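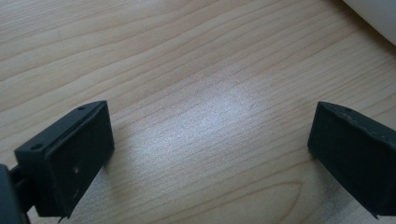 February 3, 2025
Dye bench, Tiêu workshop. Present: me, Hiếu Âu, and Morena Zanetti until lunch.

Third try with the indigo vat from August stock. The vat was weak again in the morning, the liquid more blue than green, so I added lime and fructose and left it covered. I should have written the amounts on the lid. Hiếu says he has them in his own book, I will copy them later.

Cotton from Finstead, scoured yesterday for 120 minutes. It still drinks water slowly at the selvedge. I think they put some size on it and did not tell us. Hiếu cut 3 strips and we dipped them for short times, with airing between.

12 comments

Strip one: pale, uneven, a line where my fingers held it.
Strip two: better, but crocking badly on white cloth.
Strip three: good colour. Morena likes this one and wants it darker for the Batance order. I told her that darker means more dips and more dips means one more day.
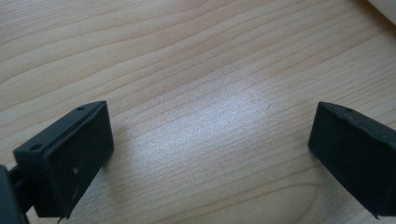

Temperature of the vat was 41 degrees when we stopped. Last week I let it go higher and the smell was terrible, Định Chu complained from the office. The pH paper is old and I do not trust it, please order new one. Also gloves, size small, we have only large.

Question for Định Từ: when you rinsed the linen for Pramis, did you use vinegar in the first water or in the second? Your note says both and the two cloths look different to me.

Tomorrow: stir at eight, wait one hour, check the flower on top before any dipping. Do not touch strip three, it must hang until Wednesday.

Share · 5 shares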